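Ticket 257 — Camisetas tricolor, doblado en mesa blanca
Abierto por: Manon Gagnon
Asignado a: Simão Barreto
Agosto, 9:14

Estado: EN CURSO (reabierto)

Problema: la camiseta de cuerpo amarillo verdoso no queda bien doblada. Mangas de distinto color, una gris oscura y otra azul, y el azul asoma por el borde cuando se cierra el paquete. Kotar devolvió el lote anterior por lo mismo. Adjunto dos fotos de la mesa.

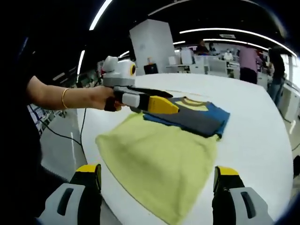
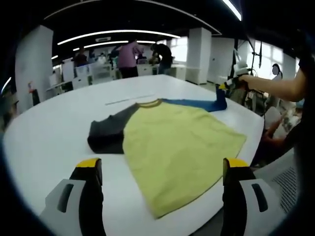
Mesa blanca, prendas del ticket. En la segunda, la manga azul estirada y la gris todavía arrugada.

10:05 — Simão
Visto. Pregunta rápida, ¿se está doblando con el cuello hacia la persona o al revés? En la segunda el cuello queda hacia el centro de la mesa y el bajo cerca del borde delantero. Yo lo dejaría así siempre. Si cada uno empieza por un lado no hay manera de comparar.

10:20 — Manon
Depende del turno. Edivaldo empieza por el cuello, Audrey-Anne por el bajo. No hay hoja de instrucciones para este modelo, solo la de las lisas de Grovex, que no sirve: ahi las mangas son del mismo color que el cuerpo y da igual si asoma un poco.

10:40 — Simão
Ok. Probar esto, en orden:
1. Camiseta extendida, bajo hacia el borde delantero. Alisar el cuerpo primero, mangas después.
2. Manga gris: desenrollar el borde de abajo antes de tocar nada más. Si se dobla arrugada hace bulto y luego el paquete baila.
3. Manga azul: estirar del todo, volver hacia dentro, que no pase de la mitad del cuerpo.
4. Lateral sobre lateral. Parar y mirar si asoma azul. Si asoma, volver al 3, no empujarlo con los dedos.
5. Bajo hacia el cuello, en dos veces.
Avisad con lo que salga.

11:55 — Edivaldo Lopes
Hechas 14 con los pasos. Salen bien 8. En las otras el azul sigue saliendo por abajo, poca cosa pero se ve. La gris ya no da guerra. Creo que el problema es el 3, "la mitad" es muy a ojo, en las tallas grandes sobra manga y se va para fuera en el ultimo doblez.

12:10 — Simão
Vale. Cambio el 3: doblar la manga azul sobre sí misma una vez ANTES de volverla hacia dentro. Así queda corta en todas las tallas. ¿Puedes repetir solo con las que salieron mal?

12:50 — Edivaldo
Repetidas. Todas bien menos una, que tiene la costura del bajo torcida de fábrica, esa no cuenta. La aparto para Skeradberg con nota.

13:05 — Audrey-Anne Després
Duda: ¿el cuello tiene que quedar a la vista? Con los pasos nuevos me queda centrado pero con una onda. El canalé es más rígido que la tela y levanta.

13:15 — Simão
A la vista, sí. La onda se quita pasando la mano plana del centro hacia los hombros antes del paso 4. No estirar del canalé, se deforma.

15:30 — Ghislain Dhillon
Entro tarde, perdón. Kotar confirma por teléfono: lo que miran es azul fuera del borde y cuello torcido. Arrugas leves en el cuerpo las aceptan. Cierro ticket.

15:45 — Manon
Lo reabro. Falta pasar los pasos a la hoja y probar con el turno de tarde, que no ha visto nada de esto. Y nadie me ha dicho qué hago con las ya empaquetadas. ¿Se abren todas o se mira una caja?

16:00 — Ghislain
Una caja. La de Kennedy primero, que sale antes. Si hay azul fuera se abren las demás.

16:40 — Manon
Caja abierta, 9 con el azul asomando. Se abren las demas entonces. Empezamos ya, lo que no dé tiempo queda para mañana a primera hora.

Pendiente:
- hoja nueva para las tricolor, con el paso 3 corregido (Simão)
- turno de tarde (Manon)
- respuesta de Skeradberg por la costura torcida (Edivaldo)
- rehacer cajas, empezando por Kennedy

Última modificación: agosto, 16:52, por Manon Gagnon

Este sitio utiliza cookies propias para mantener la sesión abierta. Aceptar | Configurar
Contacto | © Mesa de incidencias, uso interno | Volver arriba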